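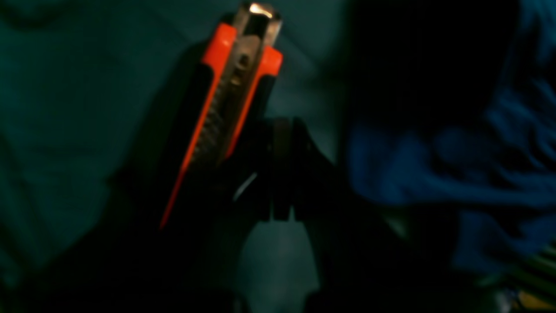 Posex has told all users of its Matholm two-armed table robot to stop handling bladed tools until a software update has been installed. The notice follows a fault at the company's Stukcombe workshop in May, when a gripper opened without a command and dropped a knife on to the table. It covers any tool with an edge, including an ordinary utility knife of the orange and black sort, held by the handle with the tip of the blade out. No one was hurt.

Stukcombe, Monday, September 24, 2018

The fault lies in the way the arm controller deals with a lost signal from the gripper. If the signal drops out while the arm is moving, the controller can restart with the gripper set to open. The arm then carries on to its next position with nothing in its fingers, and no alarm is shown.

Posex ran 589 test lifts over the summer to find the cause. The gripper opened by itself in five of them. All five were on machines with version 207 of the controller software, and all came after a cable had been pulled tight by the elbow joint. 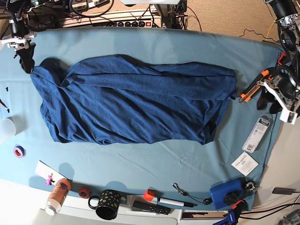 Soft items such as clothes and cloths are not covered by the notice, and folding work may go on as before. Users should clear knives, scissors and cutters from the table before the arms are switched on, even if the job does not call for them. An arm that loses track of what it is holding may still close on whatever is within reach.

"We should have found this before the machines left us," said Guilan Yao, head of safety at Posex. "The restart was tested with the arms standing still. It was not tested with them moving. That has now been put right."

There are 24 machines in use with the affected software. Posex has written to each owner.

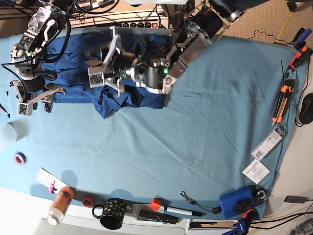 What users need to do

Switch off at the wall before touching the arm cables. Check that each cable has slack at the elbow when the arm is fully bent. Install the update, then run the empty-gripper check in the handbook. Bladed tools may be used again once both arms have passed.

Owners who cannot install the update themselves can ask for a visit from Duan, the service firm for Matholm machines. There is no charge.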